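Quick notes on the two-arm sort cell, the one we call Cellach. Gripper check, zero, re-teach of the bins. Do it every 4000 cycles or any time a gripper has been off. Whole job is 30 minutes if nothing is wrong. Usually something is wrong.

## What you need

- hex key set, the good one, not the ones from the drawer
- torque driver
- blue threadlocker, medium
- lint free wipes, alcohol
- feeler gauges
- a test part for each bin. Whatever the cell is running is fine
- laptop with Bultetell on it, logged in as maintenance (operator login hides the teach page)

## 1. Stop it properly

Let the current cycle finish. Then Bultetell > Cell > Hold. Wait for both arms to report held, left one is always slower. E-stop after that, not before. If you e-stop mid move it comes back up complaining about the position log and you get to home both arms by hand. Tag the panel.

Leave the bins where they are for now. You want them in their normal spots for step 5, and moving them first means doing the whole thing twice. Ask me how I know.

## 2. Look at the gripper mount

Power to the fingers on, arm power off. Open the gripper all the way from the jog page. Now get in close to the plate. 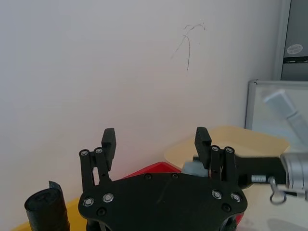
*Fully open, pads spread. Mount screws are in the plate, two near each end.*

Check the mount screws for movement. Fingertip on the head, try to wiggle the plate with the other hand. If you feel anything at all:

1. Back out one screw only. Never all of them, the plate shifts and your zero is gone.
2. Wipe the thread, wipe the hole.
3. Drop of blue. One drop!
4. Back in, finger tight.
5. Next one, going corner to corner.
6. Torque all of them to the value on the card inside the panel door. Same pattern.

Scuffs on the plate are cosmetic, ignore. A cracked washer isn't, swap it.

Then the link pins at the top of each finger. Rock the finger side to side. A little play is normal on the Grernska style linkages, but it should be the *same* play on both fingers. If one side is sloppy and the other one tight, replace pins as a set. Dont mix old and new.

Fingertip pads: wipe with alcohol, let them flash off. Shiny patch in the middle of the pad = glazed, swap both pads.

## 3. Cable check

Boring, do it anyway. Most of our "gripper not responding" faults were a connector backed off a quarter turn.

- follow the cable from gripper body to wrist with your fingers
- connector collars hand tight, no pliers
- loop should hang free with the wrist turned both ways. Not rubbing, not pulling
- any flat spot or nick in the jacket, write it in the log even if it works

Jog the wrist through full travel at slow speed while you watch the loop. Slow means slow, leave the override at 18 percent. I set the button to that on purpose so please stop changing it.

## 4. Zero the fingers

Arm power back on. Still in Hold.

- Close on nothing. Read the gap on the jog page.
- Should be 0. If it reads anything else, hit Zero, open, close, read again.
- Do that 2 more times. Number has to stay put.
- If it wanders, go back to step 2, a pin is loose. Zeroing over a loose pin just hides it until next week.

Do the left arm first, then the right. Same routine for both. Bultetell remembers which arm you picked last and *doesnt* show it very big so check the header before you press Zero. I have zeroed the wrong arm more then once.

## 5. Re-teach the bins

Only needed if a gripper was off, a bin got swapped, or the zero moved. Otherwise skip to 6.

Order matters. Yellow, then red, then the tray on the right. The software works out spacing from the first bin so if yellow is off, everything is off.

For each one:

1. Jog over the bin, fingers pointing the way they will when it runs.
2. Save as *approach*.
3. Drop down until the pads are at the height you want to grip.
4. Save as *pick*.
5. Straight up. Save as *retreat*. Don't reuse approach for this, the part is in the fingers now and it needs more room at the rim.

Park the arm you aren't teaching clear of the other one's bin. The keep-out zone is off in teach mode. Nothing will stop you.

Short wide parts are the tricky ones. You have to go low, and low means the finger bodies get close to the bin wall. Grip across the middle, squeeze, then nudge the jog up one click and see if the part comes with it before saving pick. 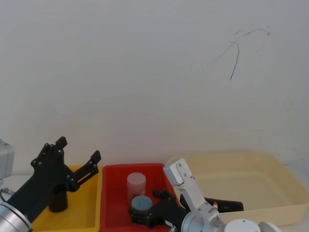
A reader at the MacLeod shop wrote in to say they teach retreat before pick, going up from the bottom with the part already in the fingers, and have had fewer rim bumps that way. They also said to re-check yellow after finishing the last bin, as their first save tended to drift once the arm warmed up.

Tried the second one, it's a good tip. Adding it: when you're done with all of them go back to yellow, run to *pick*, look. If the pads aren't where you left them re-save and re-run the spacing. Have not tried teaching backwards yet. Might be worth it on the tall parts.

Tall parts: set approach high. Higher than feels needed. Fingers have to clear the top of the part and not just the rim of the bin, and the default height in Bultetell only knows about the bin.

## 6. Dry run

Both arms, override still low.

- Right arm down into red, left arm high over yellow. Hold there.
- Look for clearance between finger and part, finger and wall.
- Swap. Left goes down, right comes up.
- Look at both cable loops again at the bottom of the stroke, that's where they catch.
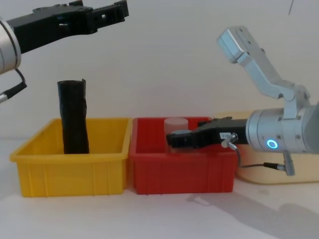 *Right gripper down at rim height in red, left one kept high. Blue ring lit on the right wrist.*

If a finger touches a wall, fix the pick point. Do not slide the bin over to suit. Someone will put it back.

Then one full cycle with parts at low speed. Then one at normal speed with your hand by the stop. Then take the tag off.

## 7. Log it

Write down:

- cycle count
- which screws you touched, which arm
- finger gap before and after zero
- bins re-taught, if any
- pads changed y/n

Reset the counter in Bultetell > Cell > Service. It does not reset itself. If it's still beeping at you after that you reset the left arm only - go to the right arm tab and do it again.

Spare pads and pins are in the Grernska box on the lower shelf. Last set of pins went in November, reorder when you take the second to last bag.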